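Hesero Table Chores

Data card, release 2 (July)
Maintainers: Gemma Cocco, Evaristo Monti

Summary

2,591 episodes of light table work, demonstrated by people using hand-held grippers. Intended for training and testing two-arm policies on chores such as setting out, moving and straightening small household objects. Baseline code is in the Sorrentino repository.

Why these tasks

Machines can already move a rigid box from one marked spot to another. A vase of flowers on a café-sized table is harder: the load is top-heavy, petals hide the rim, and a small error in grip height tips it over. We wanted a set where that kind of failure is common enough to measure.

Recording

Each operator works with two grippers. Poses are recovered from the fiducial markers and stored per hand. Views come from the grippers and from head height, and are not cropped. 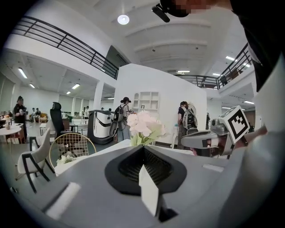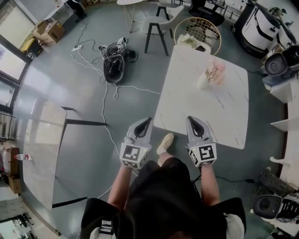

Pink flowers in a vase on a white table: gripper view (first), head view (second).

Contents

episodes/ – synchronized video and poses
tasks/ – one text instruction per episode
splits/ – train, val and two test sets (Itville, Jikasville)

The Jikasville test set uses furniture not found in train.

Baseline results

Our policy handles single-object moves on a clear table well enough to be useful as a reference. It is poor at anything with stems or loose fabric, and it rarely recovers from a slipped grasp. We would not leave it alone with glassware.

Known issues

Marker tracking drops out when one gripper blocks the other; filter on pose_valid.
Reflections on polished floors confuse the depth estimates in four Itville sessions – listed in splits/exclude.txt.
Left and right are swapped in some early files. A fix is planned for the next release.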